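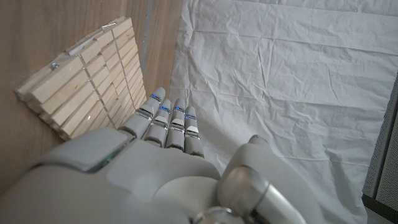 Pegs in their block, white covering beside them. 

Workshop notebook, October, drying line job

Started just after nine. The job for this week is to settle on one peg for the print drying lines so that we stop buying whatever is cheapest. Adwoa wants an answer before the Wandetti order, as their sheets are heavier than ours and slid off the old plastic pegs twice last month.

Wood only from now on. Sena had two kinds sent over, one lot from Skostberg and one from Illés. Skostberg are 855 for the full carton, Illés 1,475 for the same number. Illés say theirs are sanded on the inside of the jaw. I ran a thumb along a few from each and could feel it on most of them, though one had a splinter right at the tip, so it isn't every peg.

Test as follows. Damp offcut of the heavy stock, one peg at each top corner, hung on the short line by the sink. Left for 2 hours with the window open. Looked for slipping, dents and any brown mark from the wood or the spring.

Skostberg: no slipping. Dent on every corner, deep enough to catch a fingernail. One faint rust mark.
Illés: one sheet dropped a little on the left side. Dents shallower. No rust.

Repeated it with a folded scrap of tissue under the jaw. No dents worth writing down from either make, but it is fiddly and Senyo says he won't do it on a full run. Fair enough. He hung 21 sheets in the time it took me to do six.

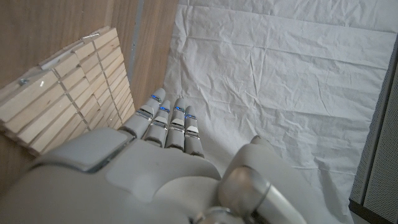
Storage needs sorting whichever make we go for. In the old tub they tangle and the springs jump off when you pull one out. Clipped together in a tight row they make a block that leans against the light wood panel, with the flat ends facing out, and the crinkled white paper can stay down on the surface next to it. I'd like to keep them that way. Augustina thinks it will slow down whoever is hanging, which is probably true for the first few minutes. She suggests making up short rows at the end of the day and carrying one to each line. Will try that with the next batch.

Also looked at boiling the pegs before first use, because Ekua remembered it from her last place. Did a handful of the Skostberg ones for around ten minutes. The water went the colour of weak tea. They are on the radiator now. If the stain has come out of them it would be worth doing the lot, but the springs may not like it. Check for rust in the morning and hang a clean sheet with them overnight.

To do:
Ask Illés if they do a smaller carton.
Find the Skuvivton tissue, the roll on the rack is nearly finished.
Restring the back line, it sags in the middle and the sheets touch.
Senyo to try both makes on thin stock.

No decision yet. Leaning towards Skostberg with tissue for the Wandetti sheets and no tissue for everything else, as those get trimmed at the top anyway. Adwoa to have a look at the dented corners before we order.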